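Clemcombe Going and Sectionals
README, June 2022

Welcome! If you love racing and you love tidy tables, this should keep you busy for a good few evenings. Clemcombe Going and Sectionals is a set of race records from two turf courses, Clemcombe and Gilcombe, with the state of the ground and split times for every runner.

What you get

300 races in all. Clemcombe supplied 186 of them and Gilcombe the other 114. Each race has one row in races.csv and one row per horse in runners.csv, joined on race_id. There is also going.csv, with the stick readings taken on the morning of each meeting (41 meetings, one reading per furlong pole, and two extra at Gilcombe where the chute joins the main track).

Distances are in furlongs and times are in seconds to two decimal places. Weights are in pounds and include the saddle. Draw is counted from the inside rail on both courses, so if you're used to files that flip it for the straight sprints, please check your code before you get excited about a high-draw bias. I got very excited about one for a whole weekend.

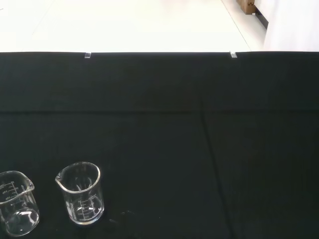
The going readings are my favorite part. Most public results give you one word for the ground, "good" or "soft", and leave it there. With a number at every pole you can see the back straight at Clemcombe riding a full grade slower than the home turn, and then go and look at who raced wide to get away from it. Great fun!

Missing values

Splits are blank for 40 runners. Most of those were pulled up or lost their rider. In a few cases the timing tag dropped out, and the column split_note tells you which is which. Please don't fill them with zeros.

Ratings

The column gz_rating holds Gajdoš ratings, worked out from finishing time, weight carried and the going number. They run a little generous on heavy ground, and I'm still tuning that.

Loading the files

Everything is plain CSV in UTF-8. The Zarkix loader reads all three files in one go, but any spreadsheet will do the job. Open races.csv first, sort by course and distance, and have a wander.

Changes

The May version had the Gilcombe rail movements entered in feet on some rows and yards on others. They're all in yards now. Horse names keep their accents, and two horses that shared a name have separate horse_id values.

Still to come: wind readings for the Clemcombe straight, and jockey changes made after the final declarations.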